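容许思乡:对迁居生活的几点意见

Akosua Dogbe
Runance 迁居生活研究室

本研究室每年收到各地寄来的迁居自述。去年征集的题目定为“窗外”,来稿284篇,作者年龄、职业和迁居缘由各不相同,有因婚姻搬走的,有因就业搬走的,也有随子女搬走的老人。通读这批稿件之后,同仁之间最持久的争论围绕一个看似私人的问题:一个人在新的住处已经安顿妥当,家庭和睦,工作稳定,邻里相熟,却仍然想念原来的地方,对此应当如何看待。

目前通行的看法,大致把这种想念当作尚未完成的适应。各地发给新居民的手册,常把思乡列在“常见困难”一栏,与办理证件、寻找诊所并列,并附上克服的办法。本文不同意这种归类。思乡在多数情形下属于正常的、可以长期存在的感情,与适应新居并不冲突;地方机构若一味催促人们把它了结,往往事与愿违。以下意见由笔者执笔,经研究室内部讨论,其中若干处同仁仍有保留,文中尽量一并说明。

一、“家”字的两种用法

来稿中最常见的一句话,是“我要回家了”。同一位作者在同一篇稿子里,用这句话指下班回到现在的住处,隔了两段,又用它指年末回到父母所在的县城。编辑初审时曾有人在旁批注“指代不清,请作者修改”。笔者建议把批注撤去。作者写得很清楚,读者也看得很清楚,含混的是我们要求一个字只能指一处的习惯。

Mwende Masanja 女士的来稿可以为证。她在 Tasel 的河口长大,婚后迁到 Runance,住处与旧居相距200公里。按今天的交通,这段路算不得远,清晨动身,午前可到。她在稿中写道,丈夫和两个孩子都在 Runance 出生,厨房的窗朝着一条笔直的街,她熟悉街上每一家店铺的作息,也参加了街区的合唱队。她说自己在 Runance 没有一天感到是客人。然后她写:“可是这里的水不会退。”

Tasel 的河口有潮。她幼年时每日的安排要看潮水,何时可以涉到对岸的沙洲,何时必须把小船拖上来,祖母在墙上用粉笔记着。Runance 只有一条人工水渠,水位由闸门管着,一年到头差不多高。她并不抱怨水渠,孩子们在渠边学会了骑车,她对那条渠也有感情。她只是说,有些早晨醒来,身体里仍有一个钟点在等水退下去。

研究室讨论这篇稿件时,有同仁认为它说明作者“尚在过渡期”。笔者以为,一个人在一地生活多年,养育子女,唱着当地的歌,若仍要被归入过渡期,那么这个概念便失去了用处。更合理的理解是,她有两个家,一个是每天回去的,一个是带在身上的。二者所满足的需要不同,不必分出真假高低。
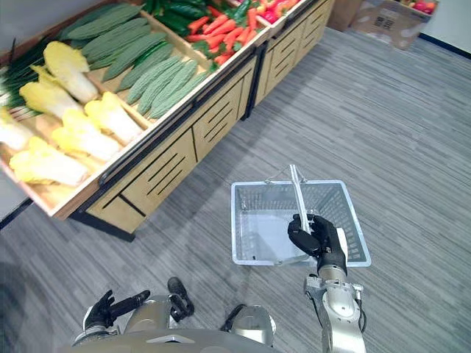
木制陈列架一角,白菜与青葱。

二、思念的对象往往很小

外界谈论乡愁,习惯谈论大的东西,例如山河、祖宅、传统节日。来稿的情形与此有相当差距。真正被反复写到的,多为细小而难以替代的事物:某一种门轴的响声,雨前泥土的气味,傍晚六点半从邻家飘来的炒葱的味道,冬天早晨窗玻璃上霜花的走向。有一位作者用了整整两页写旧居楼梯的第三级,那一级比其他各级略高,家里人夜里不开灯也不会踩空,客人则必定绊一下。

这些事物之所以重要,笔者认为有一个朴素的道理。大的东西有公共的保存者。河流有水文记录,节日有日历,名胜有画册,一个离乡的人任何时候想看都能看到。第三级楼梯却只由住过那里的几个人记着,房屋易主,台阶重修,它便只存在于记忆里。思念在这里起着看管的作用。要求人们放下这些小事,等于要求他们放弃一份没有别人代管的东西。

也正因为细小,这类思念极易被旁人误解。有位作者对新同事说起想念家乡的雾,同事热心地告诉她,本地十一月也有雾。她当然知道本地有雾。家乡的雾从水面上来,带盐味,早晨九点以前总要散;本地的雾从田里来,可以压一整天。她没有反驳,此后也不再提。她在稿中说,对方是好意,她至今心存感激,只是那次之后她学会了把话收起来。

类似的“好意的替代”在来稿中屡见不鲜。想念某种鱼的人,会被介绍另一种鱼;想念方言的人,会被告知普通话说得很好。替代的提议通常出于善良,但提议者把思念当成了短缺,以为补上一件相近的东西即可解决。其实说出想念的人,多半只希望有人问一句“那里的雾是什么样的”。这句问话不花费什么,也不需要解决任何事情。

三、时令的错位

迁居者的困扰中,有一类长期未得到足够重视,即时令的错位。人在一地长大,对一年的感觉是由当地的物候教会的:什么花开了便该晒被褥,什么鸟叫了便该收起厚衣,市集上第一次见到某样菜,便知道学校快要放假。迁到别处,哪怕日历相同,这一套信号也对不上了。

Tasel 的春天来得早,三月里河滩已经发绿;Runance 地处内陆平原,要到四月下旬树上才有动静。Mwende Masanja 女士写道,她在 Runance 的头几年,每到三月都无端焦躁,以为自己病了,后来才明白,身体按旧历法准备好了春天,而春天没有来。此后她在三月里给自己安排些室内的事,整理旧信,给椅子重新上漆,等着平原的春天慢慢走到。她说现在已经懂得欣赏平原的迟,那种迟里有一种沉着,四月末一来便是铺天盖地,河口的春天从来没有那样大的气势。

这段文字引起笔者特别的注意。她没有忘掉旧时令,也没有抗拒新时令,她同时按两份历法过日子,并且由于有旧的一份作对照,对新的一份看得格外仔细。许多世居 Runance 的居民告诉我们,他们从未觉得本地的春天迟。只有从别处来的人才会看见它的迟,并由此看见它的好处。一个地方若希望有人真正懂得欣赏它,便应当珍惜这些带着另一份历法来的人。

同仁中对此有不同意见。有人指出,长期按两份历法生活是有代价的,它使人容易疲倦,每逢换季便要在心里做一次换算。这一点笔者承认。来稿中也确有作者写到,某年某季忽然不再换算,感到轻松,同时感到一点怅然。笔者所主张的,只是这件事应由当事人自己决定快慢。有人三年便换过来,有人一辈子不换,二者都可以是好好生活的人。
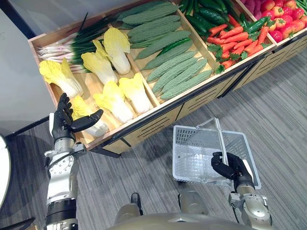
分格陈列的仿真蔬菜。

四、餐桌上的分寸

饮食是来稿中篇幅最多的内容,也是意见最为分歧的内容。一部分作者坚持在家中照旧口味烹调,调料由亲戚定期寄来;另一部分作者迁居后改随本地,旧日的菜只在特定的日子做一次;还有人写到,原样照做却总做不出从前的味道,索性不做,以免失望。

研究室对此不持统一立场。笔者个人愿意就第三种情形多说几句。味道不对,原因很多。水不同,火不同,同名的菜也未必是同一个品种。即便这些都相同,从前吃饭的人多,等开饭的时间长,灶边有人说话,这些也都进了味道,是任何配方里写不出来的。认为“做不出从前的味道”等于手艺失传或感情淡薄,未免苛责自己。

有一位作者的处理值得介绍。她的家乡有一种菜饭,逢六月新米未下、旧米将尽时做,各家把剩下的米凑在一处。她迁到 Sutcliffe 之后,六月里仍做这道饭,米是店里买的,谈不上新旧,邻居也没有凑米的规矩。头一年她做好之后,觉得像在演戏,几乎吃不下去。第二年她请对门的老夫妇来吃,老夫妇带来一碗自家的酸豆。再往后,酸豆成了这道饭的固定搭配,孩子们以为历来如此。她回乡时把酸豆的做法教给母亲,母亲尝过,说多此一举,但第二年自己也腌了一小坛。

这个故事常被引来证明传统可以更新。笔者不打算把它提得那样高。它首先说明的是,一种旧习惯要在新地方活下去,需要有另外的人坐到桌边来。独自坚持而无人分享的习惯,容易变成负担;有人分享,哪怕分享的人并不懂得来历,习惯便又成了日常。至于它会变成什么样子,可以不必预先担心。

还有一点分寸应当提及。邀请他人分享是当事人的权利,不宜由外界代为安排。近年各地时兴由机构出面,请新居民在公开场合“展示家乡美食”,参加者须着装、讲解、备足份量。来稿中对此类活动评价不一,有人乐在其中,也有人写道,自己本不擅烹调,在家乡时从不下厨,迁居之后反倒被期待成为家乡菜的代表。一个人思念故地,不因此负有代表故地的义务。

五、关于“回去看看”

旁人安慰思乡者,最常说的一句是“那就回去看看”。这句话在路途可及的情形下似乎十分合理。200公里,半日可达,何不多回几次。

来稿反映的实际情形要复杂一些。不少作者写到,回去之后思念并未减轻,有时反而更重。其一,故地也在变。店铺换了招牌,树砍了一排,河堤加高之后坐在旧处已经看不见水。其二,人回去时的身份已经不同。从前是住在那里的人,有钥匙,有差事,被母亲支使去买盐;如今是来住两晚的人,母亲把毛巾叠好放在床头,像待客一样。有作者写,看见那条叠好的毛巾,她在床边坐了很久。

其三,也是最少被谈到的一点,人们思念的常常并非单纯的地方,其中还有一段年纪。Mwende Masanja 女士在第二封来信里谈到这一点,语气十分克制。她说,自己带孩子回河口,教他们看祖母粉笔字的位置,墙已经刷过了。孩子们在沙洲上跑得很高兴,她站在水边,忽然意识到,她想念的那个下午里,她自己是在沙洲上跑的那一个。她接着写,这样一想,倒也平静下来,因为即使从未搬走,那个下午也一样回不去。

笔者认为这是全部来稿中最清醒的一段。迁居给思念提供了一个地理上的方向,使人以为只要朝那个方向走得够远便能抵达。未曾迁居的人其实有同样的思念,只是没有方向可指,因而更难说出口。研究室曾就此访问世居 Rindia 的44户家庭,其中年长者几乎都能讲出一个已经不存在的 Rindia:渡口尚在时的 Rindia,街上还有水井时的 Rindia。他们一步没有离开,也在思乡。明白了这一层,迁居者与世居者之间便有了可以交谈的共同内容,比起任何一场联谊活动,这一点也许更为牢靠。

当然,上述意思不应被用来劝人少回去。能回则回,父母在堂者尤宜多回。这里只想说明,回去看看有其自身的价值,不必给它加上“治好思乡”的任务。带着这样的任务上路,回程时难免觉得落空。

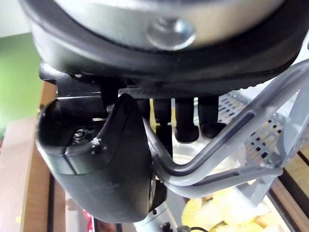

阅读时间:31分钟

六、孩子的故乡

迁居家庭迟早要面对下一代的问题。父母思念的地方,对孩子来说是假期里去的地方;孩子的故乡,正是父母仍觉得略有隔膜的这座城市。有的父母为此不安,担心孩子对旧地没有感情;也有父母反过来,刻意不提旧地,怕孩子夹在中间。

两种顾虑都可以理解,而来稿中由成年子女写的那一部分,提供了有益的参照。一位在 Runance 长大的作者写道,她小时候听父亲讲家乡的风,讲得太多,以至于她第一次真的站在那里时,觉得风比故事里小。她没有说破。多年后她离开 Runance 去外地工作,第一个让她半夜想起来的,是水渠闸门每天傍晚放水的声音。她这才明白父亲当年在讲什么。风的大小并不要紧,他是在教她一件事,即一个地方可以让人这样惦记。

由此看来,父母能够传给子女的,未必是对某一处具体地方的感情。感情随经历而来,子女没有在潮水边长大,便不会在清晨等水退去,强求无益。可以传下去的,是对住处留心的习惯,以及把惦记说出来的坦然。孩子见过父母坦然地想念一个地方,同时又认真地过着眼前的日子,日后轮到他们自己,便不会把这种感情当作毛病。

刻意不提的做法,效果往往较差。孩子对家中的沉默十分敏感。有作者回忆,母亲从不讲从前的事,每逢电话里传来乡音便走到阳台上去,关上门。他幼时由此推断那个地方必定发生过不好的事,直到成年后随母亲回去,才发现那里不过是一座平常的小镇,街边种着柿树,人人都认得他的母亲,叫她的小名。他写道,那天下午他听见母亲说了比过去十年还多的话。这位母亲的沉默大约出于体贴,希望孩子一心一意做本地人。可是孩子本来就是本地人,用不着以母亲的沉默来换。

语言的情形与此相近,而又更难一些。方言离开了说它的街巷,在一户人家里往往只剩下几十句话,多与吃饭、穿衣、责骂有关。有人因此认为既已残缺,不如不教。笔者的看法是,几十句也值得留下。它们本来就是最亲近的几十句。一个孩子若只会用父母的方言说“添点饭”“慢些走”,他所得到的已经是那种语言里很要紧的部分。至于能否系统掌握,可视条件与兴趣而定,学校与家庭都不宜以此考核孩子的孝心。

七、对地方机构的意见

本文既由一家机构发表,理应对机构的做法有所建议。笔者所称地方机构,包括街道服务处、图书馆、学校、诊所,也包括本研究室自身。以下各点均出自来稿所反映的具体情形,并无新奇之处。

首先是用语。发给新居民的材料中,凡把思乡列为“问题”“障碍”“症状”的,建议改写。若思乡已严重到影响睡眠、饮食与工作,自当寻求专业帮助,材料中应当写明求助的途径,这一部分应写得具体、醒目。除此以外的一般情形,用平常的话说明即可,例如“许多居民在此生活多年仍会想念原来的地方,这很常见”。Runance 的一处图书馆已在入馆说明中采用近似的句子,馆员反映,曾有读者站在服务台前把这一句读了两遍,然后开始谈论自己的家乡。

其次是期限。现有的新居民服务多设期限,过期即视为安顿完毕,不再联络。从行政角度看,期限有其必要,经费与人手都有限度。但来稿显示,思念的高峰往往不在头一年。头一年事务繁多,人忙于应付,顾不上思念。许多作者的难处出现在生活平稳之后,出现在父母去世、老屋出售、子女离家的时候,此时距迁居已有多年,当事人自己也觉得不好意思开口。建议在期限之外,保留一种无须说明理由的往来方式,哪怕只是每季一次的读书会,或者图书馆里一张可以坐下来谈话的长桌。

再次是询问的方式。登记表格上通常有“籍贯”或“原住地”一栏,填写之后归档,再无下文。学校在学年之初家访时,也常问及此项。既然问了,不妨多问一句那里是什么样子。教师和办事人员工作繁重,笔者并不主张把这一句列为规定项目,一旦列为规定,便要统计,要填报,问话的人与答话的人都会感到乏味。这只能作为一种倡议,由愿意的人去做。

图书馆尤其可以有所作为。来稿中多位作者提到,在新居的书架上偶然看见一本关于故乡的书,哪怕只是一册陈旧的河道志、一本邻县的植物图谱,都会取下来站着读完一章。这类书流通率低,往往最先被剔除。建议剔旧时稍作斟酌,若馆址所在街区有来自该地的居民,可将有关图书多留几年。占用的架位不多,所得的情谊却是别处难以得到的。

最后一点涉及公共活动的主题。各地喜欢以“融合”为题举办活动,用意良好,但“融合”二字容易使人联想到把原有的颜色搅匀。研究室曾试以具体事物为题,例如“声音”“台阶”“早饭”,到场的人反而踊跃,世居者与迁居者都有话可说,谈到后来,也分不清谁是从哪里来的。题目越小,进门的人越多,这是我们数次举办活动的经验,供各地参考。

八、几种反对的意见

本文初稿在内部传阅时,收到若干反对意见,择其要者答复如下。

有同仁认为,公开为思乡辩护,可能助长怀旧,使人美化过去而忽视眼前。这一顾虑有其根据。记忆确实会挑拣,旧居冬天漏风、夏天蚊虫成群,在思念中常被略去。不过来稿作者对此大多心里有数。Mwende Masanja 女士便写过,河口每年总有几天臭不可闻,淤泥翻上来,鱼死在滩上,祖母一面骂一面拿草木灰去盖。她说她连那几天也想念,只是不愿意再住在那几天里。能够这样说话的人,并没有被怀旧蒙住眼睛。真正容易美化过去的,倒常是那些不许自己细想的人,因为不细想,过去便只剩一个模糊而温暖的轮廓。

也有同仁提出,迁居的缘由千差万别,有人是为了离开不堪的处境而走的,对他们谈论思乡,未免唐突。这一点笔者完全接受。有些人对故地没有思念,或者思念中混着恐惧与愤怒,他们有充分的权利不回去、不提起,也有权利把新居当作唯一的家。前文建议的“多问一句”,应以对方愿意为前提,对方若转开话题,便当随之转开。容许思乡,也包括容许不思乡。来稿中有一篇很短,只说自己搬到 Sutcliffe 之后睡得很好,窗外有什么并不在意,只要门锁是自己挑的。编辑部将此稿排在文集的第一篇。

还有意见认为,世居者也需要关怀,机构一再谈论迁居者,会使世居者感到自己的城市被人拿来比较,总是比不上别处。笔者在 Rindia 的访问中确实听到过类似的抱怨。一位老住户说,他不介意新邻居想家,但听人连说三年本地的桃子不甜,也会疲倦。这话说得公允。思念一个地方与贬低另一个地方,中间本有距离,说话的人应当留意。称赞故乡的桃子,可以只称赞那里的桃子。至于世居者自己的思念,前文已经谈到,他们失去的渡口和水井,同样值得有人来问一问。

此外,有一位年轻同仁问得更为直接:如今影像与通话如此便利,随时可以看见故乡,思乡是否终将成为过时的感情。笔者答不上来,只能提供一点观察。来稿中年纪较轻的作者,几乎每日与家人通话,思念的文字却并不比年长者少。有一位写道,视频里母亲背后的那扇窗开着,她看得见窗外的光,知道那边刚下过雨,可是闻不到。她每次挂断之后,都要到自家阳台上站一会儿,那边往往是晴的。

九、余论

写作本文期间,笔者重读了自己迁到 Runance 第一年所记的笔记。那时每一条都在比较:面包硬一些,邮差来得晚一些,傍晚的天空大得使人不安。平原的天空确实很大,四面没有遮挡,云从很远的地方就看得见。笔者在有遮挡的地方长大,习惯了天空是巷子上方的一条,头一年里,出门常低着头走路。

如今笔者每天傍晚从研究室步行回家,会在水渠的第二座桥上停一停,看西边的云。这个习惯是哪一年开始的,已经记不清楚。偶尔回到从前的巷子,会觉得天空太窄,脖子不自觉地往后仰。陪同的表姐问在找什么,答不出来,大概是在找 Runance 的那一块天。这便是说,思念也会朝反方向生长。住得久了,人会有两处可以想念,在这里想那里,在那里想这里。年轻时以为这是无处安放,现在看,不妨说是放在了两处。

本年度的征稿题目已定为“台阶”,长短不拘,世居者与迁居者均可来稿,手写亦可,请勿另附照片。稿件寄至研究室收发处,或在 Runance、Sutcliffe 两地的图书馆服务台代投。去年“窗外”一题的文集已编竣,各街道图书馆均有存放,读者可在馆内阅览。来稿中涉及的人名与地址,凡作者要求隐去者,均已照办;Mwende Masanja 女士同意具名,并嘱附记一句,祖母墙上的粉笔字,她后来凭记忆在自家厨房的门背后重新写了一遍,潮时自然是不准的。

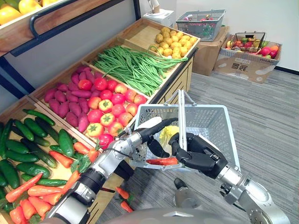

白色塑料购物篮,篮内有一根胡萝卜。

附:关于来稿的几点说明

去年来稿中有数篇因页码散失未能排印,编辑部已分别去信,请作者核对后再寄。若至今未收到信件,可能是地址有误,请与收发处联系。

有读者询问能否代为转信给文集中的作者。可以。请将信件装入未封口的信封,写明篇名,由编辑部转交;对方是否回复,由其自行决定,编辑部不予催问。

另有读者来信指出,文集第二辑把河口沙洲上的一种草误作芦苇,应为荻。经向作者核实,作者说当地人两样都叫同一个名字,她自己也从未分清。再版时将保留原文,另加一条注释。

每季一次的读书会照常举行,地点在研究室一楼,下午三点开始,无须报名,迟到可从侧门进入。下一次共读的篇目即前文提到的写第三级楼梯的那一篇,作者本人会到场。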